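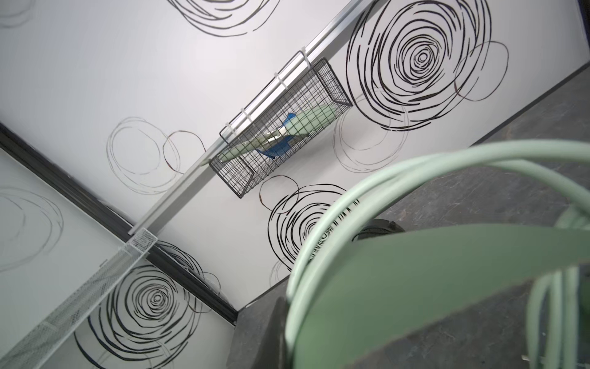
Last modified: 2022-02-26

Chapter 6
Rail-Hung Storage on Finished Walls

6.1 Scope

This chapter deals with light storage carried by a horizontal metal rail. Shelving on brackets was covered in Chapter 5 and is referred to only where the fixing method is shared. Cabinets are left to Chapter 8.

A wire mesh basket is the simplest load. It has little mass of its own, its contents can be seen through the grid, and dust falls through. Where the basket has no hooks, it may be fastened along its top edge with cable ties. Four ties at even spacing, as in the opening photograph, spread the load along the rail and limit sag in the upper wire. With 2 ties the basket tends to swing and the mesh deforms at each tie.

6.2 Terms

Rail: an aluminum section with a channel along its length.
Drop: the distance from the underside of the rail to the base of the basket.
Working load: the mass of the contents only, excluding the basket.

6.3 Patterned surfaces

Walls with a printed pattern – the black and gray swirls behind the basket, for instance – need more care in marking out than plain paint. Pencil marks are easily lost among the lines. Harju (Heikki Harju, Notes on Wall Fixings, Gondness) recommends low-tack tape laid along the full length of the rail, with the hole centres marked on the tape. Near an inside corner, measure from the corner and check with a level; a repeating motif is a poor guide to true horizontal.

The worked problem in 6.4 uses a basket with a drop of 215 mm, set 80 mm clear of the corner.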